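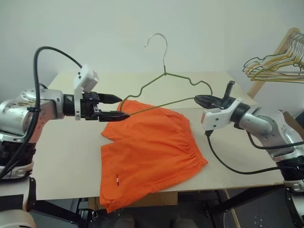

Shorts are awkward to hang because they have no shoulders to take the weight, and a waistband pushed over the ends of an ordinary hanger tends to slide down on one side. You don't need clip hangers to get round this. A wire hanger will do the job if you prepare it first. The green one over the orange shorts has a wavy bend in one shoulder, and a hanger like that is fine to use once you have checked that the bottom bar is fairly straight.

By Maysoun Saliba
Last updated: November

What you need

One coated wire hanger, a pair of shorts and a flat surface. Bare wire can leave rust marks on damp cloth, so keep it for things that are fully dry. If the coating has split, wrap the place with a short piece of cotton tape. I use the Plimel tape, 8 mm wide, but any narrow tape works.

Laying out

Put the shorts flat on the table, front side up, and smooth them from the waistband down to the hems. Empty the pockets. Fold one leg over the other so the side seams meet, then pull the crotch point out flat.

Folding over the bar

1. Hold the hanger over the shorts with the hook pointing away from you.
2. Slide the hems through the gap between the shoulders and the bottom bar.
3. Pull the legs through until the bar sits roughly halfway between waistband and hem.
4. Lift by the hook and let the cloth settle. If one side is heavier it will creep, so shift it a little and lift again.

Slippery fabrics

Nylon and polyester shorts will slide off smooth wire. Wind a rubber band round each end of the bar, or a strip of felt if you have some. For swimming shorts with a mesh lining, turn them inside out and leave them on the hanger for 30 minutes before putting them away – the lining holds water longer than the outside does.

Spacing on the rail

Leave a finger's width between hangers. My own rail is a short one from Namine and takes 11 pairs before they start to crease each other. Face all the hooks the same way, or they catch when you take one out.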